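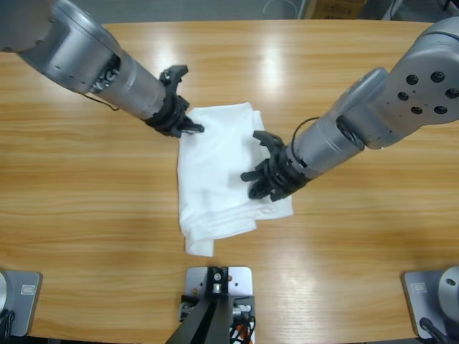
Harham Textiles Workshop / Finishing and Folding Group / Notebook

June, morning entry, started 9.40

White cloths again, the thin ones. Back on the wooden table now that it has been wiped down. The overhead light still throws a bright patch on the wood towards the far edge, and it makes it hard to see whether the cloth's edge is lying straight there. I have been judging the far edge by running a finger along it. Athina suggests turning the table a quarter turn, which I am willing to try, but then the grain runs the wrong way for me. I use the long lines in the wood as a guide when I square up a cloth and would rather not lose that.

Cloths are from the Tokari bundle, washed on the 40 programme with no softener, line dried indoors, not ironed. Weighed the bundle before starting: 386 g. Nurhan's note from last time has a higher figure, but she weighed hers in the bag and didn't take the bag off, so I have put a line through it and initialled it.

Cut size is meant to be 86 cm on the long side. Checked the top one against the steel rule and it came up short at one end and right at the other, so the hem has pulled in. Not worth unpicking. It does mean that corner to corner folding leaves a lip showing, and anyone reading the results should know the lip is in the cloth and has little to do with the folding.

Method as before:

Lay the cloth down with the hem underneath.
Smooth from the middle out, flat hand, no dragging.
Take the near corners to the far corners, then press the fold.
Left over to right, press again.
Leave for 7 minutes, then look at the crease.

The first step takes longest. A cloth dropped out of the hand lands in long shallow folds and it is tempting to pull it straight by one corner, but all that does is move the folds along. Picking it up and laying it again is quicker. Spyros has always done it that way and I should have listened in the spring.

10.25. Trouble with corners. This cloth is thin enough that two layers come up together if you pinch anywhere near a fold. With a single layer lying flat the pinch is fine, but you need enough in hand or it slides out. Too much in hand and the corner bunches, and then it goes down bunched and you have a lump inside the finished square. Tried pinching further in from the hem, which was worse. Tried right on the hem, where the stitching gives you something to feel for, and that was the best of the lot.

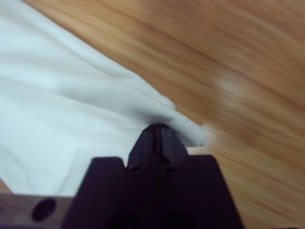 Another thing with the soft cloths is that a pinch leaves its own small crease. On the Nevico cotton it drops out when you smooth over it. On these it stays, and after the second fold it shows through as a little star near the corner. Alcides thinks a damp cloth would let go of it. He may be right but we said dry for this bundle, so dry it is, and I have put his idea on the list at the back of the book.

White on pale wood is also not easy on the eyes when you want to see small creases. The ridges catch the light and the dips go grey, and that is all there is to go on. Better with my head low and looking across the cloth. Worse by mid morning. I would like to borrow the dark felt from the cutting room and do the crease inspection on that, keeping the wood for folding, as the felt grips too much to slide anything over it.

11.10. Stacking. Made a pile 8 high from the better squares. It leans to the folded side, as expected, with the thick edges all together. Turned every other one and it stood level. Nektarios wants the folded edges all facing the front for the shelf, so level and tidy are pulling against each other here. Left both piles on the side bench with a label so he can look for himself. Please don't tidy them away.

Things to sort out:

– Table: there is a rough spot on the near edge, left of the middle, that catches the thread. Went over it lightly with fine paper, needs doing again.
– Stefanou still have our second steel rule. Athina to ring.
– Ask whether the next bundle can be hemmed with a longer stitch. The short one puckers after washing.
– Agree on one word for the lip. Nurhan writes 'overhang', I write 'lip', Spyros writes 'short side', and the table of results currently has all of them.

Stopped at 11.50. The cloths with the star creases are in the wash basket and should go through again before anyone uses them. The good ones can stay folded overnight and I will look at the creases first thing, before the blinds go up.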